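About Galow Books

Galow Books is a used bookstore and mail-order book service. We sell novels, short stories, poetry and some history, and we run a reading group that picks one older novel a month. The store is on the ground floor of the Grecu building, two doors up from the post office.

How we started

Séverine Hamel opened the store with 329 books, most of them her own. She had been teaching evening classes in modern fiction and kept running into the same problem: her students wanted to read a novel that had gone out of print, and the only copies for sale cost more than the class did. She started buying extra copies when she found them and lending them out. After a few years the spare bedroom was full and the classes had moved to a different building with no shelves.

The name comes from the street where she grew up. It has no connection to any author, though we do get asked.

What we sell

Most of our stock is twentieth-century fiction in paperback. We look for clean reading copies at fair prices. We do carry a few first editions, and those are kept behind the desk, but collectors will usually do better with a specialist dealer. We don't buy textbooks, encyclopedias or condensed novels.

Fiction in translation has its own room at the back. It was one shelf when we opened and is now the part of the store people travel for. The room is arranged by original language, then by author.

The reading group

The group is called Itar and has now read 116 novels. It meets upstairs at 7 p.m. in every month except August. Anyone can come, and you don't have to have finished the book. The choice for each month is made by the person whose turn it is, with two rules: the book has to be at least 20 years old, and it has to be under 200 pages or else given two months. Long books do get picked. The group spent most of one winter on a family saga that half the members disliked, and the discussion was one of the best we've had.

Notes from the meetings are typed up and kept in a binder by the stairs — ask if you'd like to look through it.

Bunduletti, our book box

Bunduletti is our mail-order box. You tell us three books you liked and one you gave up on, and we send a used novel we think will suit you, with a short note on why we chose it. There are 141 subscribers at the moment. Boxes go out every other month. If you already own the book we send, keep it or pass it on, and we'll send another. 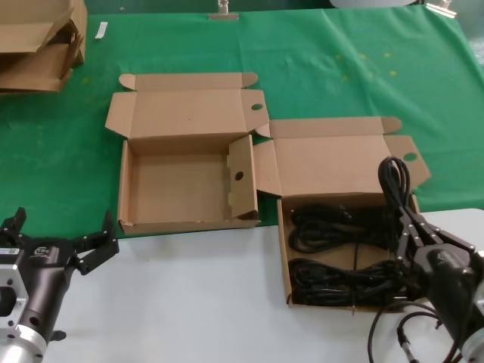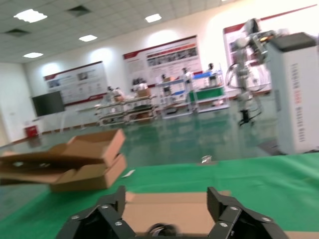
Selling your books

Please call before you bring anything in. We look at books in the mornings only, and it helps to have a list of titles or a few photos of the spines. We pay cash or give store credit, and the credit is worth a little more. Books we can't use are yours to take home again.

Opening hours

10 a.m. to 6 p.m. most days, later on reading group nights. Current hours are posted on the door and on our contact page.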